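Recording two-arm table-clearing episodes on the white bench

Applies to: Brultine recorder, bench layout B
Maintained by: Oleksandra Kobzar
Last revised: 2021-04-15

Scope

This page covers how to record teleoperated episodes of the table-clearing task on a bench with two follower arms and one fixed camera. It assumes the arms are already calibrated and that you have finished the single-arm pick tasks. Calibration, motor replacement and the leader arms are on their own pages.

An episode is one continuous recording from the start pose to the end pose. A batch is a set of episodes recorded by one operator in one sitting. The current training set for this task, called Fivness in the file tree, holds 562 accepted episodes. Of those, 336 were recorded after the switch to the new start pose, and only these are used for the baseline policy. The older ones are kept for pretraining tests and should not be mixed in by hand.

Before you start

Check that both arms are on the same firmware. The recorder prints the two version strings at launch and does not stop if they differ, so read them. Mixed versions produce a lag on one arm that is small enough to miss during the session and large enough to hurt training.

Next, check the cables. Each arm should be able to reach the far corners of the table and return without pulling its cable tight. Move each arm by leader through the full workspace once, slowly. If a cable catches on a link, free it and repeat the whole sweep. A caught cable shows up in the current readings as a steady offset, and the policy will learn it.

Then check the camera. Open the live view and overlay the reference still for your bench. The table edges and the wall corner should line up. If they are off by more than the width of the overlay line, loosen the clamp and adjust. Do not correct it in software. Lock the exposure and white balance after the room lights have been on for 10 minutes.

Wipe the table. Marks that stay in one place for a whole batch become landmarks, and a policy trained on them will do worse the first time someone cleans up.

Placing the objects

The task uses a drying rack, a tray and a small number of loose items. Pick the loose items from the list the recorder gives you. The list is shuffled per episode. Operators who choose for themselves tend to repeat the objects they find easy to grip, and the first batches had this problem badly enough that Boris Nikolovski wrote the shuffle script over a weekend.

Place the rack first, then the tray, then everything else. The rack may stand anywhere in the far half of the table. Vary its angle. The tray may go anywhere both arms can reach, and it should be turned to a different angle for each episode. It is fine for the tray to start close to a gripper. What matters is that the gripper can open without touching it.

Loose items go down last, by hand, without arranging them. Soft items should be dropped from a low height so that they fold differently each time. Overlaps are allowed. If two items end up stacked so that they can only be lifted together, leave them that way in at most one episode out of five.

Step out of camera view before you press record. Hands in the first second of an episode are the most common reason for rejection.

Running an episode

1. Bring both leaders to the start pose and hold until the recorder shows both arms as ready.

2. Press the left pedal to begin. Wait one full second before moving. The training code uses this still period to align the two motor streams.

3. Move the first item. Either arm may go first. Use the arm that is closer, unless the prompt line names one.

4. Keep the idle arm still but not locked. Rest your hand on the leader and let it sit. A locked arm writes a perfectly flat signal, and the policy picks up the habit of freezing one side.

5. Continue until the prompt line is satisfied. If the prompt calls for a handover, do it over the open part of the table and above the height of the rack.

6. Return both arms to the end pose and press the left pedal again.

The target length is under 40 seconds for two items. Do not rush to meet it. Smooth motion at a steady speed trains better than fast motion with corrections, and slow episodes can be resampled later. 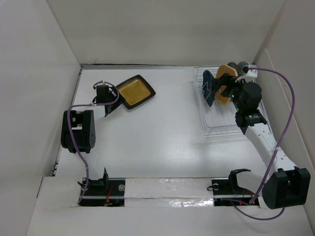

Gripper force deserves more attention than it usually gets. The leader has no force feedback, so it is easy to squeeze well past the point of contact. Close until the item stops moving relative to the jaws, then hold the trigger there. On rigid items the motor current should level off and stay flat. If it keeps climbing, you are squeezing too hard, and the motor will reach its thermal limit partway through the batch. On cloth the current gives little warning, so watch the jaws.

Approach the rack from above. The tines are thin and pale against the table, and at the recorder's resolution they nearly vanish in some positions. A side approach that looks clear on screen can still catch a wire. Look at the bench directly when lowering an item in, and use the screen only to confirm that the item is in view.

When one arm works near the other, keep a forearm's width between the two wrists except during a handover. The software limit stops the arms before they collide, but the stop itself is recorded as a sudden halt with no visible cause.

Mistakes and recoveries

Do not discard every episode that goes wrong. A dropped item that is picked up again within the same episode is useful, provided the recovery is clean. The baseline policy trained without any recoveries repeated the same failed grasp until it timed out.

Mark these episodes with the right pedal at the moment the mistake happens. The mark is stored as a timestamp and does not interrupt the recording. One press per mistake is enough.

Discard the episode in the following cases:

An item leaves the table.
The rack tips over.
A person or a hand enters the view.
Either arm drops to zero torque.
The prompt line was misread and the wrong item was moved.

A misread prompt can sometimes be saved by relabeling. Leave that to the reviewer. Write the episode number and the item that was moved in the batch notes, and carry on.

Do not stage mistakes. Yurii Moroz tried this in December with a batch of deliberate drops, and the approach paths were different enough from real ones that the classifier separated them on the first pass. The batch is still on the server under its own name and is excluded from all training configs.

Labels

Each episode carries a prompt line, an outcome and a list of items. The recorder fills in the first and the last. You set the outcome: complete, recovered or failed. Use "recovered" only if there is at least one pedal mark. The upload script checks this and will refuse the batch if the two disagree.

Write free-text notes in short plain phrases. "Left jaw slipped twice" is useful. "Bad episode" is not. If you noticed something odd about the hardware, put it in the notes as well as in the bench log, because the reviewers do not read the bench log.

Review and upload

Play back every fifth episode at double speed before you upload. Look for dropped frames, a shifted camera and any episode that starts before the arms are still. If one fails, play back all of its neighbors until you reach a good one on each side.

Upload with the batch script and not by copying files. The script computes a checksum, writes the motor and video streams into the same folder and adds the batch to the review queue. Copied batches sit on the server without a queue entry. We lost track of 236 episodes this way and found them only when the disk filled up.

Hryhorii Hnatiuk reviews batches for this task. Expect an answer within two working days. Rejected episodes are listed by number with a reason code, and the codes are explained at the bottom of the queue page.

Known problems

The recorder sometimes reports the right arm as ready before it has reached the start pose. Check by eye until this is fixed.

If the video stream freezes but the motor stream continues, the episode will pass the length check and fail the alignment check. Restart the recorder before the next episode. Restarting only the camera process does not clear it.

After a long batch the wrist motors get warm and the grip weakens slightly. Take a break after every 25 episodes and let both arms rest in the end pose with torque off. Support the arms with your hands as torque is released.

Shuffled item lists are reset if you change the operator name in the middle of a session. Close the batch first, then change the name and open a new one.

Report anything else to Oleksandra, with the batch number and the recorder log attached.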